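How I Budget for a Small Robot Arm Setup

If you've only priced the arm, you've priced the easy part! I learned that on my first go at Clillorier, where I had a lovely spreadsheet with one line on it, and then spent the whole of June begging for extras. So let me save you some of that.

Start with the job and write it down in plain words. What does the arm pick up, how heavy is it, how far does it travel? Ours was small parts from a tray to a bench (nothing fancy), and that ruled out half the catalog before I'd asked for a single quote.

Next, open a sheet and give every one of these its own row: arm, gripper, depth camera, camera mount, cables, spare cables, the stand, shipping, and setup hours. Yes, spare cables get a row. I put down $505 for mounts and cabling and ended up at $578, mostly from ordering brackets twice.

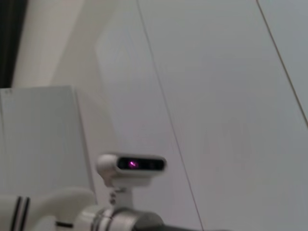 Now get quotes, and ask for them itemized. I asked Laitinen and Giltetti for the same list, and the totals were close, but one had left out the mounting hardware completely. Kauko Manninen, who did the buying with me, caught it by going down both sheets with a ruler.

Measure your space before you order. Tape the arm's full reach on the floor, then walk around it with the doors open. If you plan to move the camera later, leave slack in the cable run and buy the longer cable now.

Then plan the hours. I guessed two days for mounting and calibration, and we logged about 29 hours between us. Put your own time in the sheet even if no one bills for it, or the second setup will look way too cheap on paper!

Last thing: hold back a bit of money until the arm has done the real job for a few weeks. I spent ours on a better stand.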